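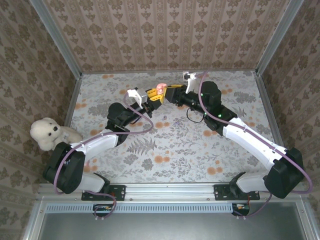

Floral floor mat

A floral floor mat is a flat covering printed with flowers, leaves or both, laid over a floor or a work surface. It is used in play corners, model rooms and craft areas, and is often paired with patterned wallpaper. The print may be scattered, with motifs placed at uneven distances, or set in a regular repeat.

Origin and trade use

Printed mats of this type were sold in Wernport by the firm of Petridis, whose September catalog listed 236 floor and wall patterns. Nearly 15 of these were fern prints. A second supplier, Flesance, sold mats cut square for small display rooms, along with matching wall panels. The Flesance list was last revised on 10/08/2020.

Patterns

Fern and leaf prints usually keep to one quiet color, with the blossoms supplying the contrast. Gray foliage with round orange blossoms is one such combination. The leaves fill the ground evenly, and the blossoms are spread among them so that no single spot draws the eye.

Damask is the usual partner on the walls. In its wallpaper form it is an ornamental print, often arranged in vertical stripes. Brown damask on pale pink gives a warmer background than brown on white, and is common in rooms meant to look old-fashioned.

Small rooms

A small room is a three-walled enclosure with an open front – a layout also used for stage sets and shop displays. The floor is covered first and the wallpaper brought down to meet it. Flinton pattern books advise using the same or a similar print on all the walls.
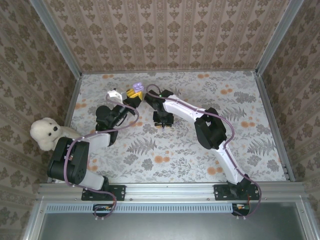 Furnishing is kept light. A plush toy such as a white teddy bear stands out well against gray foliage, and small flower-shaped pieces in lavender or pink pick up the theme of the mat. Yellow pieces are also used.

Care

Mats are swept or wiped, depending on the material, and stored rolled with the print facing out. Folding leaves creases that show through the pattern. Petridis sold storage tubes under order number 424.

See also: Damask; Wallpaper; Doll furniture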